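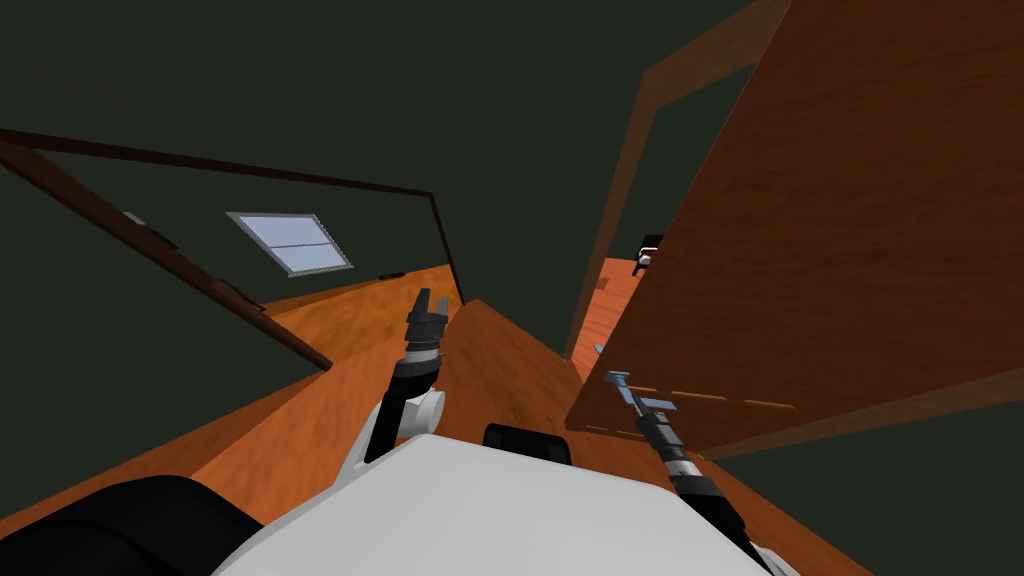
Fadwa El Ouafi reckons we should stop gathering door examples altogether and get on with drawers, and she told me so twice before I'd finished my tea. Her point is that a learning system which has seen 1,178 goes at a door has seen enough doors, and that the next few hundred will teach it very little. I've been chewing on that since September and I still don't agree with her (sorry, Fadwa!).

Most of our Sakonstead set so far is what I'd call polite. The robot starts square to the door, the arms come up nicely, the gripper goes where you'd expect and everybody's happy. Lovely to watch, but a model trained on nothing else gets into a terrible muddle the moment it starts from somewhere odd. So lately I've been driving the simulated one through the awkward bits on purpose – door already swung open, one arm up close to the bottom edge of it, the other pointing off into the room – and recording from there. It's slow going! I'm working both arms at once with the hand controllers and my left hand has opinions of its own.

We're at 1,605 recordings across all the tasks now, and the target for this round is 2,000. I'd like 80 of the ones still to come to be awkward door starts, with the rest going to drawers, so Fadwa gets most of what she wants anyway.

A couple of favours if you're on the recording roster. Please keep your fumbles in, as long as you recover from them, and tag them "recovered" in Workneh so I can find them later. If you get properly stuck, stop the recording and tag it "abandoned", but don't delete it. And do change the wall and floor colours between batches, I've been through far too many in a row with the same dark green walls and orange boards, and most of those were mine.

Drawer scenes go up next, once the handles stop falling through the fronts.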